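Matdale Craft Table Group – minutes, June 2, 2020

Taken by Piyumi Pathirana (me again, sorry about the spelling in advance)

We started a few minutes late while people found chairs, and I've written this up from my notebook, so shout if I got your bit wrong. We had 16 people in all, which is a good turnout for us!

1. Last minutes
Read and agreed. The only fix was that the glue order went to Nivus and I had written Tierney. Tierney is where we get the paper. I've changed it in the binder.

2. The table covering
This took up most of the first half, as I think we all knew it would. We talked about the white marble-pattern sheet and whether it should stay on for the display or go back on the roll. Plenty of people like it (me included, I love the brown veins, they make even a plain little block look like something from a nice shop).

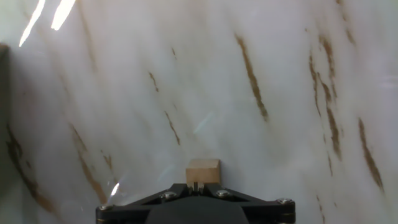 The other side of the argument was that the pattern is busy and small pieces can get lost in it. Somebody wanted plain gray, somebody else wanted plain anything. We went back and forth for a good while and then voted to keep the marble through December and look at it again after that. The leftover piece on the roll is 22 inches wide, so it will do for the side shelf if we want it to match.

There was also a question about cleaning. Damp cloth, no sprays please. Rikora sent us their care sheet and I'll pin it up by the sink.

3. The picture frame
Agreed that the wooden frame stays with the display. We had a long chat about whether it should stand up or lie down – standing won easily, but a few people want to try it turned different ways before we settle. The worry is visitors coming in from the hall side, who would get the back of it first. I said a bit of wood never hurt anyone, but I do see the point.

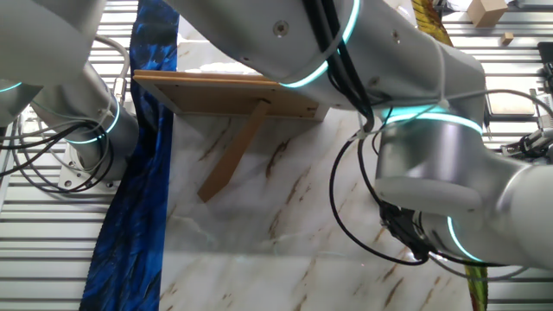 Display table, with the light-brown board under discussion.

After that we got onto what goes inside the frame. The sheet we have now is fine for the moment and there was no rush to change it. If anybody wants to design a new one, bring a sketch next time (pencil is fine, we're not fussy!). Please keep it to one page, and please make the lettering big enough for those of us who keep leaving our glasses at home.

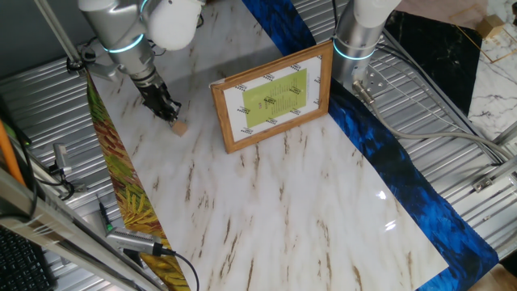
Frame standing up, green panel in the middle of the white sheet, blue strip along the side of the marble.

The blue strip came up here too. I think it's gorgeous, all those feathery bits, and it was only meant to be a short item but everyone had something to say. Decision: the blue stays on the right side and we don't add a second one on the left. Two votes were against and I've been asked to note that, so it's noted.

4. Wooden cubes
We have 141 plain cubes on the stock list and they are to stay plain. No paint, no varnish. The idea of putting numbers on them was dropped. We also agreed that one cube on the table is plenty for the display, and the rest live in the cupboard.

5. Creases
Short one. The covering needs to be smoothed out before any open day. Ironing was suggested and got a very loud no from the back. We'll try rolling it the other way overnight with something heavy at each end, and I'll report back on how it goes.
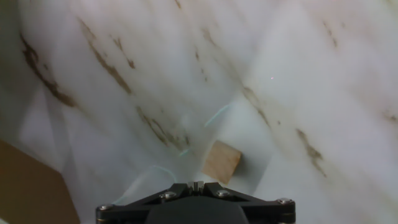 Item 5: folds in the marble sheet, small wooden cube on top.

6. Money
We spent 3 dollars over on paper. Approved, with some grumbling.

7. Anything else
The cupboard key goes back on its hook, please. Tea things need washing the same evening and not the next morning. Next meeting is same place and same time, and I'll send the list around once I have the room confirmed.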